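We are three weeks from the end of our first year of home education, and I've been meaning to write down how the maths went before I forget. It went badly until December and then reasonably well, and most of the difference was a change of programme.

Some background first. I have two children at home, aged seven and ten. When we took them out of school I bought a maths course called Clunis, mostly on the strength of a long thread of people praising it. It comes as a teacher's book, two pupil workbooks and a bag of counting rods. The teacher's book is 400 pages long. I read the first forty or so over the summer and thought I had the idea.

The trouble with Clunis is that every lesson is a script. You read out the words in bold and the child gives the answer in italics. My ten-year-old did not give the answer in italics. He gave some other answer, usually a fair one, and then I had to hunt down the page for what to do next, and by the time I'd found it he was under the table. The seven-year-old liked the rods but used them for fences.

I don't think it's a bad course. A parent who wants to be told exactly what to say would get on well with it, and the sequence of topics is sensible. Lessons are meant to take half an hour. Ours took an hour and ten minutes on a good day, and we were doing it first thing, so the rest of the morning went with it. By December both of them groaned when they saw the cover, and I wasn't far behind.

We stopped. I didn't plan a replacement straight away. For the last part of that month we did no formal maths at all. We played cards, weighed flour and worked out bus times. I worried about this more than I needed to.

In the new year I tried Wibisono, which I'd seen mentioned on a forum but never seen in person. It is a much thinner thing. There is one book per child, 30 units in each, and a few pages of notes for the parent at the back. Each unit opens with a problem that is slightly too hard, and the child is supposed to have a go at it before anything has been explained. Then come the exercises, which are short, and then the same problem again with the numbers changed.

My son took to this at once. He likes being given something he can't do yet, provided he isn't being watched while he fails at it. I learned to put the book down in front of him and go and do the washing up. My daughter found it harder. She wants to know the rule first. For her I ended up reading the opening problem aloud, talking through what it was asking, and leaving her to it only when she was ready. We skipped the opening problem altogether in the unit on time, as it made her cry, and she learned to read a clock perfectly well from the one on the kitchen wall.

A few practical points, for anyone thinking of buying it.

The paper is thin and felt tip goes straight through. Use pencil.

The answers are in the back of the child's own book. I cut ours out and keep them in a folder.

There isn't enough practice of times tables. The book assumes they are being learned somewhere else. We do 3 minutes at the start of each lesson with a set of cards I made, and that has been enough for the older one. The younger one is still on her fives and tens.

Postage cost more than I expected, so if you have more than one child, order everything together. I ordered one book to try and then had to pay again for the second.

Geometry is the strongest part. There is a unit on nets of solids which took us over a week, as they both wanted to make every shape in it out of cereal boxes. There are still several of these on the landing.

I also tried the Skonon app for a month, mainly for the tables. It is well made and both children asked to use it, but I noticed they were learning how to get the points. My son worked out that you could guess twice without losing anything, so he guessed twice. I cancelled it. I might go back to it for my daughter when she is older, with me sitting next to her.

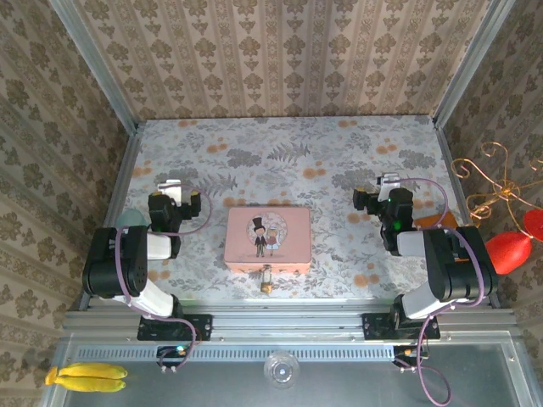

As for how we fit it all in, maths is now the second thing we do, after reading. I moved it from first place in February and wish I'd done it sooner. They are properly awake by then and have had something to eat. The older one works for 40 minutes and the younger one for as long as she can manage, which varies. If a unit isn't finished we put a bookmark in it and carry on the next day. I no longer try to finish a unit in a week. I did at first, and it brought back all the old groaning.

I keep a very plain record: the date, the unit, and a line on how it went. Looking back through it, the bad days are nearly always ones when we'd had a late night or I was trying to do something else at the same time. There is a run of four bad days in March when I was on the phone about the boiler.

People ask whether I'm worried about gaps. A bit. When we went to a taster day at the Illitz centre, the other ten-year-olds were doing long division on paper and mine had never seen it set out that way. He could do the sums, but by a method of his own that filled most of a page. We've since spent a fortnight on the standard layout, which he thinks is dull but quicker. I would have left it until the autumn otherwise.

Next year we'll carry on with Wibisono for both of them, the next level up for him and the second half of the same book for her. I have kept the Clunis rods, as they're good for fractions, and passed the rest on to a family in our group who like a script.

I still haven't settled on anything for science. If you've used something that doesn't need a long list of equipment, please leave a comment.

Posted July 14, 2025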